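Nayara Godoy
1/ I have been meaning to write this thread since July, when my sister asked me how on earth I keep a sourdough starter alive with the kind of hours I work, and I gave her such a rambling answer over the phone that she told me to go write it down. So, pour yourself something warm, this may take a few posts!

2/ First, a little background for the newer folks. My starter is named Doucet, after the street where I lived when I mixed her up in a jam jar. She has moved apartments with me, she has been to my mother's house in a cooler bag, and one winter she sat at the back of the fridge for 42 days because I plain forgot her. She came back. It took a few feedings and a lot of apologizing on my part, but she came back.

3/ I say this because so many people write to me in a panic over a skipped feeding. Please don't throw it out! A gray liquid on top is just the starter telling you it's hungry. Pour it off or stir it in (I stir, I like the tang), give it fresh flour and water, and leave it on the counter overnight. Now, pink or orange streaks or anything fuzzy is another story, and that does go in the trash, jar and all if you're squeamish like me.

4/ My feeding routine, for those who asked. I keep a small spoonful of the old starter and add equal weights of flour and water. I use mostly white flour with a pinch of rye, and the rye makes a bigger difference than you'd think. My grandmother would have laughed at me weighing it – she did everything by the feel of the spoon – but I bake after work when I'm tired, and the scale does the thinking for me.

5/ On work nights I feed her as soon as I get in the door, then have supper, then fold laundry or whatever the evening has in store. By bedtime she's bubbly and I can mix a dough. It goes in the fridge and waits for me, sometimes until the next evening, sometimes until the evening after that. Cold dough is very forgiving. I have left one in there 2 full days and it was the best crust I made all spring, all blistered and dark.
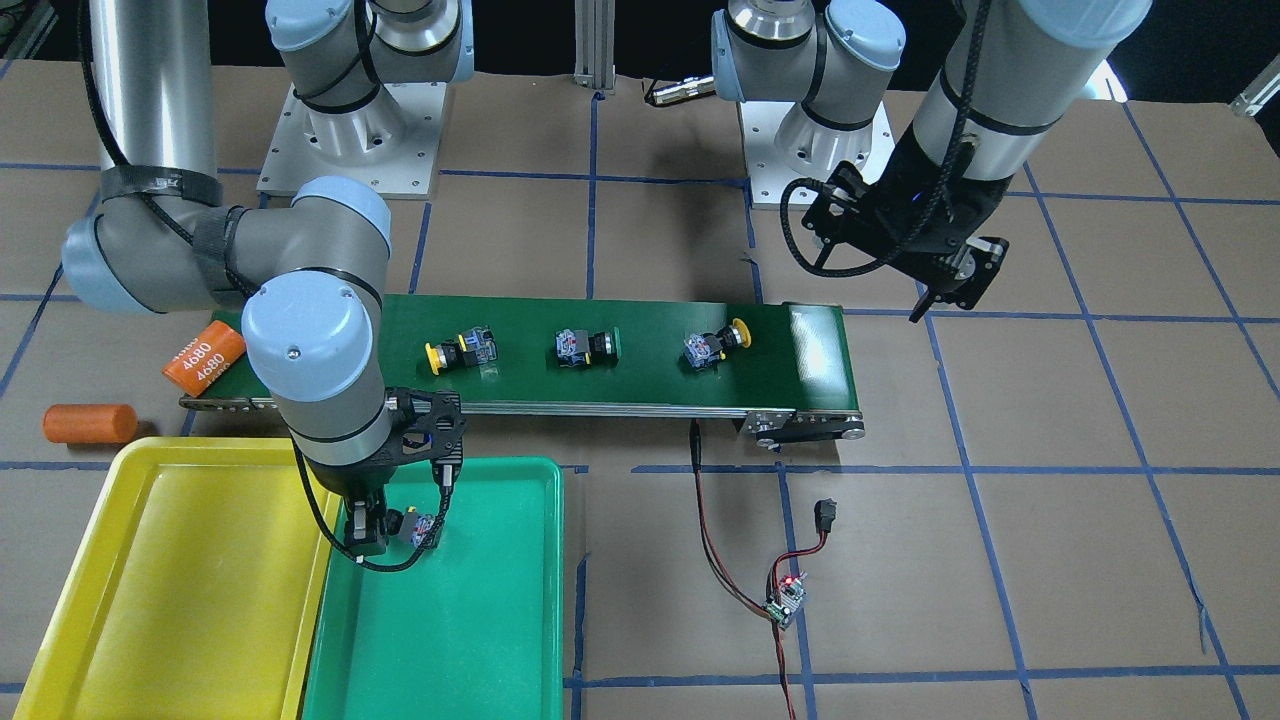

THE DOUGH ITSELF

6/ Okay, on to the part where I get long-winded (I know, I know). For one big loaf I use 1000 grams of flour, which makes a real family-sized boulder, so cut it in half if it's only you at the table. I mix the flour and water first and let that sit while I do the dishes. Then in goes the starter, and the salt last, with wet hands so it doesn't glue itself to my fingers.

7/ I don't knead. I fold the dough over itself a few times, cover it with a plate, and go do something else. Come back, fold again. You'll feel it change under your hands, from something like wet oatmeal to something that holds together and pushes back a little. I still get a kick out of that every single time!

8/ For baking, I use a heavy pot with a lid, heated in the oven until it's good and hot. Lid on for the first part, lid off for the rest, until the top is darker than you're comfortable with. Most of the pale, gummy loaves people send me just needed longer. And let it cool before you cut it. I fail at this one constantly, I'm not going to pretend otherwise – the heel never makes it past the first ten minutes in my house, and it gets butter.

9/ A couple of answers from my messages. Yes, tap water is fine for me, but if yours smells strongly of chlorine, let a pitcher sit out for the night. Yes, you can share your starter! I've dried Doucet on parchment and mailed her in an envelope to a cousin, who now has a very lively jar and bakes better rolls than I do.

10/ And for the discard, pancakes. Stir an egg, a splash of milk, a little sugar and a pinch of baking soda into a cup of it and fry them up in butter. My sister says they taste like the ones from the diner we used to go to after church, and I'm taking that as a compliment. I'll post the cracker recipe next, I just need to find the card I wrote it on.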